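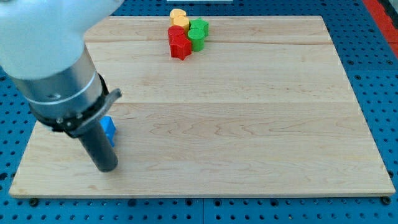
New on the Shelf: The Salt Ledger

Our pick for May is The Salt Ledger by Paavo Räsänen, a crime novel set in the river town of Drosodside. It is his second book and the first one we have stocked. The paperback came in at the end of last month and we have already reordered.

The story starts with a bookkeeper named Takács, who is hired to close out the accounts of a failed cannery. In the back of an old ledger she finds a list of 30 names. Seven of them belong to people who went missing from the town over one bad winter, and the rest belong to people who still live there. She takes the ledger to the police and is told to leave it on the counter. She takes it home instead.

Räsänen is in no hurry. The first hundred pages are mostly Takács going door to door with questions about unpaid invoices, and a reader who wants a body in the first chapter will have to wait. The waiting pays off. By the time the retired foreman, Evel, agrees to sit down with her, we know the town well enough to notice what he leaves out. Their talk in his kitchen runs for most of a chapter and is the best thing in the book.

The missing people get more room than is usual in this kind of novel. Each has a short section of their own, set before that winter, and most of those sections have no crime in them at all. One man is trying to sell a boat. A girl of sixteen is learning to drive in the cannery parking lot. These parts are plainly written and they stay with you longer than the plot does.

There are weak spots. The police are all lazy in the same way, and the younger officer who might have been different drops out halfway through. The flood near the end is handled too quickly. A few readers in the evening group also felt that Takács figures out the code in the margins with very little trouble, given that the cannery's owners missed it for years. I agree with them on that one.

The ending is going to divide people. Without giving it away, one question is left open, and it is a large one. I read the last chapter twice and changed my mind about who wrote the list. If you like everything settled, you may be annoyed.

Readers who enjoy it might try his first novel, Vullar, a shorter and colder book about two brothers who run a ferry. It is out of print at the moment, but we can search for used copies if you leave your name at the desk.

The evening group will discuss The Salt Ledger at 6 p.m. at the end of May, in the back of the store by the travel section. New people are welcome and you do not need to have finished the book, though we will be talking about the last chapter in the second half. Members get the usual discount on the paperback until then. The large print edition has to be ordered and takes a little longer, so please ask early if you want one.

For June the group has chosen a collection of ghost stories, and copies are on the table near the register.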